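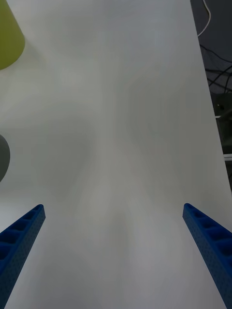

## Swap shelf moves to the back hall

The swap shelf is moving on May 18, 2019. It has been by the front door of the Udevach building since we opened, and the door no longer swings all the way when someone leaves a large item under it. The new spot is in the back hall, between the coat hooks and the stairs to the second floor. There is more room there and an outlet for testing lamps and radios.

The rules stay mostly the same. Bring things that are clean and that work, or put a note on them saying what is wrong. Dorota Kwiatkowski has put a pad of yellow tags and a pencil on a string next to the shelf. Write your name and the day you dropped the item off. Anything still there after 30 days goes back to the person on the tag, or to the thrift store on the next run if we can't reach you.

Please do not leave:

- mattresses, pillows or car seats
- paint, even if the can is full
- open food
- encyclopedias (we still have the last set)

Canning jars are always welcome, with or without lids. Felicja Szulc is collecting pint jars for the August pickle day and will take as many as you have. She has asked for regular mouth, but wide mouth will get used too. Leave them in the milk crate on the floor and not on the shelf itself, where they have been getting knocked over.

The top board is for children's clothes and shoes. Tie shoes together by the laces or put a rubber band around them. We have 8 single shoes in the lost box at the moment. If your child came home with one, look there before you throw out the other.

Small kitchen appliances go on the middle board. Greer MacLeish will be in the back hall on moving day from ten until noon with a screwdriver set and can look at anything with a plug. She does not do microwaves. Last fall she fixed a waffle iron that had been on the shelf since before the holidays the year earlier, and it went home with someone the same afternoon.

Books have their own case now, on the left as you come in from the parking lot. Urszula Śliwiński sorted them over the winter. Fiction is by author, cookbooks and gardening are together on the second row, and everything else is in no order at all. There is no need to sign books out. If you finish one and want to keep it, keep it.

We need 2 people to help carry the old shelf on moving day. It comes apart into three pieces and the heaviest is the base. Call or leave a note for Marcelle Texier in the office if you can do it. Use the side entrance that morning, as the front hall will be blocked until the shelf is out.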